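Workshop Tips: Getting Started With a Laser Measure and a Tablet
By Elis Hopkin

I put off buying a laser measure for years, and then I tried one while I was laying out shelves in the garage and that was it for my old tape (well, almost - I still use it for anything shorter than my arm). If you're planning a small building job at home, these are the habits that have saved me the most grief.

Check the laser against something you trust before you start. I keep a straight board cut to 5 feet and shoot it from both ends. My first Flokex read short every single time, and I'd already ordered lumber by then!

Find out where your tool measures from. Some start at the front edge and some at the back, and a lot of them let you switch with one button that's very easy to bump in your pocket.

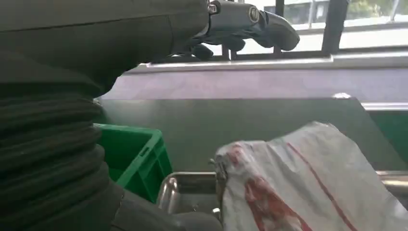
Bright sun is the other big headache. Outdoors I wait for evening, or I tape a piece of plain cardboard to the far wall so the dot has something dull to land on. Glass and shiny tile will give you silly numbers, so cardboard there too.

Now, the tablet. I draw my rooms in an app called Alteo, but any sketching app will do. Walk the room clockwise, always, and type in each wall as you go. I skipped around on my daughter's laundry room in August and had to measure all 8 walls again (it's an odd room).

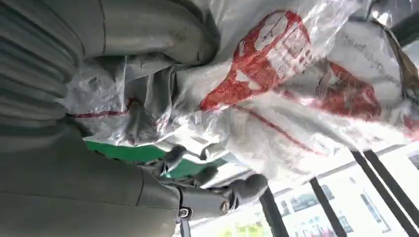 White plastic bag with red printing, crumpled.

Measure the diagonals as well. If the two don't match, your room isn't square, and you want to know that before the cabinets come home. Mine was off by 13/16 of an inch, and I got away with a filler strip.

Last thing - dust. Sawdust gets on the lens and the readings start to wander. A soft dry cloth is fine. Keep paper towels away from it, they scratch. And take the batteries out if the tool's going to sit in a cold shed all winter.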